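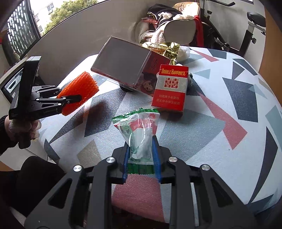

So we finally made it to the open day at the Nava candy works in Prevcombe, after three years of meaning to go and then remembering the week after. I'd been told to get there early and of course I didn't. The parking field was full by ten and I ended up leaving the car behind the feed store in Grunddale and walking back along the river path (pretty walk, wrong shoes).

Admission is free but you need a time slot for the inside tour. They hand out 200 of them at the gate and I got one of the last for the early afternoon, which left a couple of hours to kill in the yard. The yard is fun! There was a brass band, a lemonade stand, and a long tent where you could try pulling taffy. I was terrible at it. You have to keep folding air into the stuff before it stiffens up, and mine set into something like a door handle while the eight-year-old next to me made a perfect white rope.

The tour takes an hour and starts in the boiling room, where you put on a hairnet and the smell of hot sugar hits you so hard you can taste it. They still cook in copper kettles for the peppermints and the butter drops. Our guide said a batch has maybe a minute between right and burnt, and the cooks mostly go by the look of the bubbles even though there's a thermometer on every kettle. It was 32 degrees outside when they opened the first winter, she told us, and the early crew used to fight over who got to stand by the kettles. In June there's no fighting, believe me.

After that comes the cooling tables, then the rollers that stamp out the drops, and then the part I liked best — the wrapping hall. It's loud. The older twist machines run at one end and the newer line with the crimped ends at the other, and the guide had to shout that the small machine does 1,000 pieces in the time it takes to eat a sandwich. I don't know whose sandwich. They're proud of the film they use, and there was a display board of old wrapper designs going back to waxed paper, with some truly ugly ones from the years when everything was brown and orange. I'd have happily stayed there another half hour but the next group was already bunching up behind us.

You come out through the shop, naturally. Prices were fair and the seconds bin is the thing to head for: misshapen drops by the scoop, same taste. I bought a bag of the sour cherry and a bag of Nultuneck mints, which are the local kind with a little salt in them. The mints are strange for the first three and then you can't stop. The cherry ones were gone before I was back at the car.

A few notes if you're thinking of going. There's hardly any shade in the yard, so bring a hat. The lunch truck ran out of everything except hot dogs by one. Strollers aren't allowed in the boiling room, but they'll watch them for you at the door. They're doing another open day in August with more tour slots, and I'm going back for the seconds bin, this time with a bigger bag and proper shoes.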